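Layout and Stocking of a Produce Display Stand for a Practice Store

Project report, Retail Space Planning, second year
Yi-chun Yu and Erzsébet Rácz
30 January 2019

1. Purpose

The practice store at Prernau is used by the retail courses for exercises in shelving, pricing and customer flow. Until this term it had packaged goods only. The project was to plan and stock a produce section that could stay in place until the end of March, using the floor space along the white wall and a budget of 200 dollars for everything except the stand.

Two questions were set at the start. The first was which produce should share a bin and which should have a bin alone. The second was whether a shopper carrying a basket could put it down, fill it and pick it up again without blocking the aisle. Price labels and signs were left out of this report and are covered by the Baran group.

2. Stand

We compared two stands, one from Natberg and one from Pornberg. The Natberg stand is a single piece with a flat top and was rejected early, as the room is reached by a narrow stairway. The Pornberg stand comes in sections and has open bins over closed cabinets. It was chosen for this reason and for the storage.

The light wood finish matches the rest of the room. The stand was placed at an angle to the aisle and stops short of the wall, which leaves a gap for sweeping. Moving it later is possible but means emptying the bins first – this took us most of one class period.

3. Arrangement of produce

The first plan gave every item the same width. On paper this was tidy, but beans need length and tomatoes need a flat area, and equal widths served neither. The second plan was made by shape:

Long items that roll (cucumbers, carrots, peppers) go together at one end.
Sweet potatoes go at the back of a wide bin, with tomatoes in front of them.
Green beans have a bin to themselves and lie lengthwise, front to back.
Yellow potatoes take the bin nearest the wall.

Color was the second rule. We wanted the red of the tomatoes to sit next to the green of the beans, and the potatoes to be kept away from the sweet potatoes so that the two would not be mixed up at a glance. Carrots were left with their tops on. The tops add height at the front lip, but they also hide part of what is next to them.
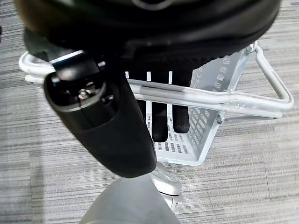
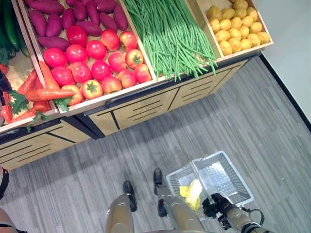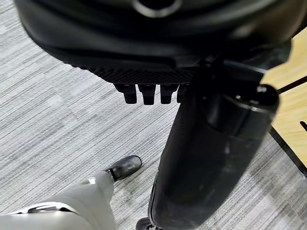
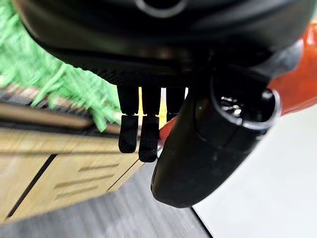
4. Baskets and floor space

A basket set down on the floor needs more room than its own outline. The shopper stands behind or beside it, bends, and turns back to the bin. We marked the floor with tape and tried three positions: directly in front of the stand, to the right of it, and in the middle of the aisle.

Directly in front was the worst position. The basket was between the shopper and the bin, and the sweet potatoes at the back of their bin could be reached only by leaning over it. In the middle of the aisle the reach was good but a second person could not pass. The position to the right was kept. It uses floor that is otherwise idle, and a right-handed shopper can lower goods into the basket with little turning.

The striped carpet was useful during this work. A basket could be lined up with a stripe and returned to the same spot for the next trial. It also kept baskets from sliding, which the bare floor in the old room did not do.

5. Problems

Carrots did not stay where they were put. The divider is low, and a long carrot placed at a slant ends up lying over it and into the tomatoes. Laying the carrots parallel to the divider helps, but shoppers do not put them back that way. A taller divider was drawn and has not been built.

The beans hang over the front of their bin. Erzsébet considered this a fault, as the ends cover part of the cabinet front. Yi-chun preferred to keep it, since it makes the bin look full with a smaller amount. It was left as is for this term and both views are recorded here.

Tomatoes are easy to stack in rows and hard to keep in rows. If one is taken from the front, the ones behind it move forward. A shallow tray with a raised front edge would fix this and is within what is left of the budget.

6. Remaining work

The tray for the tomatoes is to be ordered first, then the divider. The Baran group needs the final bin widths before it can cut label holders, and we have agreed not to change the order of the bins after that. Cabinet storage has not been planned. At present it holds spare crates and the floor tape.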